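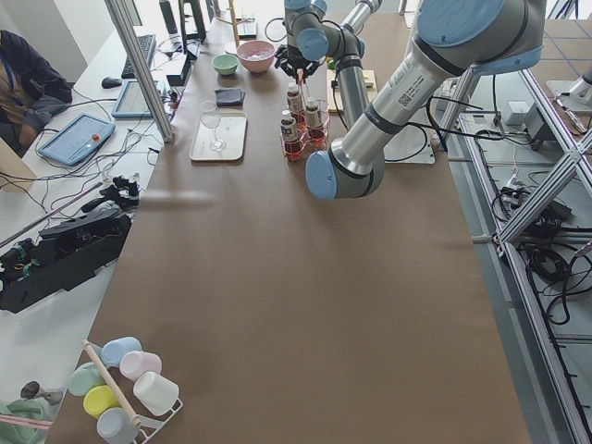 Patch Notes Should Say What Changed

The October update for Drikier is a 17-line changelog, and 11 of those lines say "improved," "adjusted," or "fixed an issue where." A player who wants to know whether a build still works has to install the update, load a save, and test it by hand. I think this is a documentation failure, and a cheap one to correct.

Take the stamina line. The published note reads "Stamina recovery adjusted for heavy classes." It does not say which direction, by how much, or whether the change applies in both modes. Mamta Joshi, who maintains the community stat sheet, measured it the slow way. Her sheet lists recovery from empty to 100 at level cap, and the new value is up to 2 seconds longer depending on armor weight. That is a large change in ranked play. It decides whether a second dodge is available after a blocked heavy attack.

The studio has the number. Somebody typed it into a data file before the build went out. Exporting the old value and the new value next to each other is a small scripting job, and Dredlow has shipped its notes this way for years. Their format is plain: item name, field, old value, arrow, new value. The last one ran to 1,195 entries. Most people never read past the first screen, and the ones who do are the players who write guides and file usable bug reports.

The usual objection is that raw numbers start arguments. They do. Vague notes start the same arguments, only with worse data. After the stamina change, the Drikier forum had several threads claiming that sprint speed had been cut as well. It had not. A table would have closed those threads in one reply.

A second objection is that some values are hidden on purpose, such as drop rates or matchmaking weights. I accept that. Stefanou handles it with a line reading "server-side values changed, not listed," and that is enough. The reader knows that something moved and where to stop looking.

Bug fixes need a different format. "Fixed a crash in Prurkville" covers anything from a bad texture to a broken quest script. Give the trigger and the platform, and state whether old saves are repaired or stay broken — the last item matters most to anyone 40 hours into a campaign.

I would keep the short summary at the top for everyone else and put the full table under it, as text, on a page that can be searched.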